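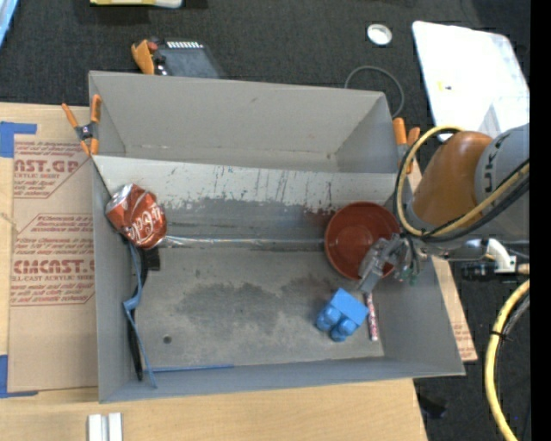 4 min read

Section 5: Recording demonstrations by remote control

Use this section once the arm has been homed and the Katene hand controller has been paired. It covers recording a clearing task in a divided bin, from laying out the objects to saving the set.

Before you start

You need the bin, its divider, two spring clamps, blue tape and a mixed lot of objects. Pick things that differ in shape and stiffness. A dented drink can, a round bowl, a toy building block and a strap are a good starting lot. Avoid glass and anything with a sharp edge.

Caution: Keep hands and sleeves out of the bin whenever the Drive light is green. The arm follows the controller at all times in Drive, even when recording is paused.

5.1 Set up the bin

1. Put the bin on the table and push it up to your position marks. If you have no marks yet, tape the corners of a flat sheet beside the bin and use its edge as your guide.

2. Drop the divider in so that it runs from the left wall to the right wall, with a compartment behind it.

3. Fit one clamp at each end of the divider. Press on the middle of it with your palm. If it slides, refit the clamps.

4. Check the floor of the bin. Stains and scuffs can stay. Press down any tape that has lifted, as a finger tip will catch on a loose end.

5. Move the arm by hand through its full reach and watch the cable bundle. The loop at the wrist should stay clear of the right-hand clamp — this is the most common snag on a new set-up.

5.2 Lay out the objects

1. Place all objects in front of the divider. Leave the rear compartment empty.

2. Let some objects touch or overlap. A can leaning on a wall with a strap under it is harder to pick than a can on its own, and the arm needs to be shown both.

3. Put at least one object close to the divider and one near a front corner.

Note: Don't tidy the layout to make the driving easier.

5.3 Record

1. Hold the controller level and squeeze the grip button for two seconds. The Drive light turns green.

2. Bring the gripper over the right wall and stop above the first object.

3. Press Record. Wait for the tone before you move.

4. Lower the finger beside the object, close on it, lift it straight up and carry it over the divider. Open the gripper once you are clear of the far side.

5. Repeat until the front is clear, then press Record again to stop.

Drive at a steady pace. If you miss a pick, back off and try again in the same recording. Missed picks that are recovered are kept by default.

Caution: Don't push down on an object that won't move. If the force reading passes 325, the arm will lock and the recording will be thrown out. Release the grip button, lift the arm clear by hand and start again from step 1.

5.4 Save and review

1. Open Clolten on the workstation and choose the newest recording.

2. Play it through once. Delete it if a hand enters the bin or if the arm locks.

3. Type the operator's name and a short label, such as "can under strap, left wall".

4. Press Keep. Change the layout before the next recording.

A full set is 64 recordings. Training will run on fewer, but the Start button stays grey until you tick Allow short set.

Error 799 means the controller has lost the arm. Check the plug at the wrist first, then the one at the base.

For changes to the force limit, contact Coralie Waaka at Dilden. Replacement dividers and clamps are ordered through Lindsay Prendergast.

Next: Section 6, Guiding the arm by hand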